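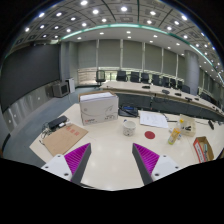
The gauge at Ladine was wrong, the district office replied, and the bore should be logged as dry until a second reading came in. The message reached the pump house at 4 in the afternoon. The hydrographer read it twice and put it in the tray with the others.

She had taken the second reading already. The tape went down the casing at Ladine and met water at 44 metres. In April it had met water at 65. There had been no rain in the catchment between the two readings, and Onard, the next bore along the line, had not moved at all.

A tape can stick. She cleaned it, chalked the last 3 metres and lowered it again. The chalk came up dark to the same mark.

She entered the figure in the column provided. The column beside it was headed Cause. The permitted entries were rainfall, recharge, instrument and other, and the district office did not accept other without an attachment.

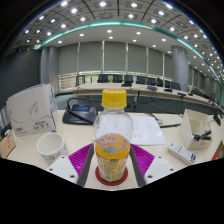 The attachment took her until dark. She listed the casing diameter, the air pressure and the state of the cap, which had been bolted down and showed no scratches. She gave the distance to the old Wendia shaft as 1,371 metres, measured along the fence. The shaft had been sealed before she was born, and the seal was inspected every year by someone who drove past it.

Under Remarks she wrote that at 44 metres the tape had been pulled, lightly, from below. She considered the word lightly and left it in. Then she crossed out the whole line, initialled the correction as the manual required, and wrote instrument in the column.

At 9 she went back out to Ladine with the tape and a torch. The bolts on the cap were finger tight.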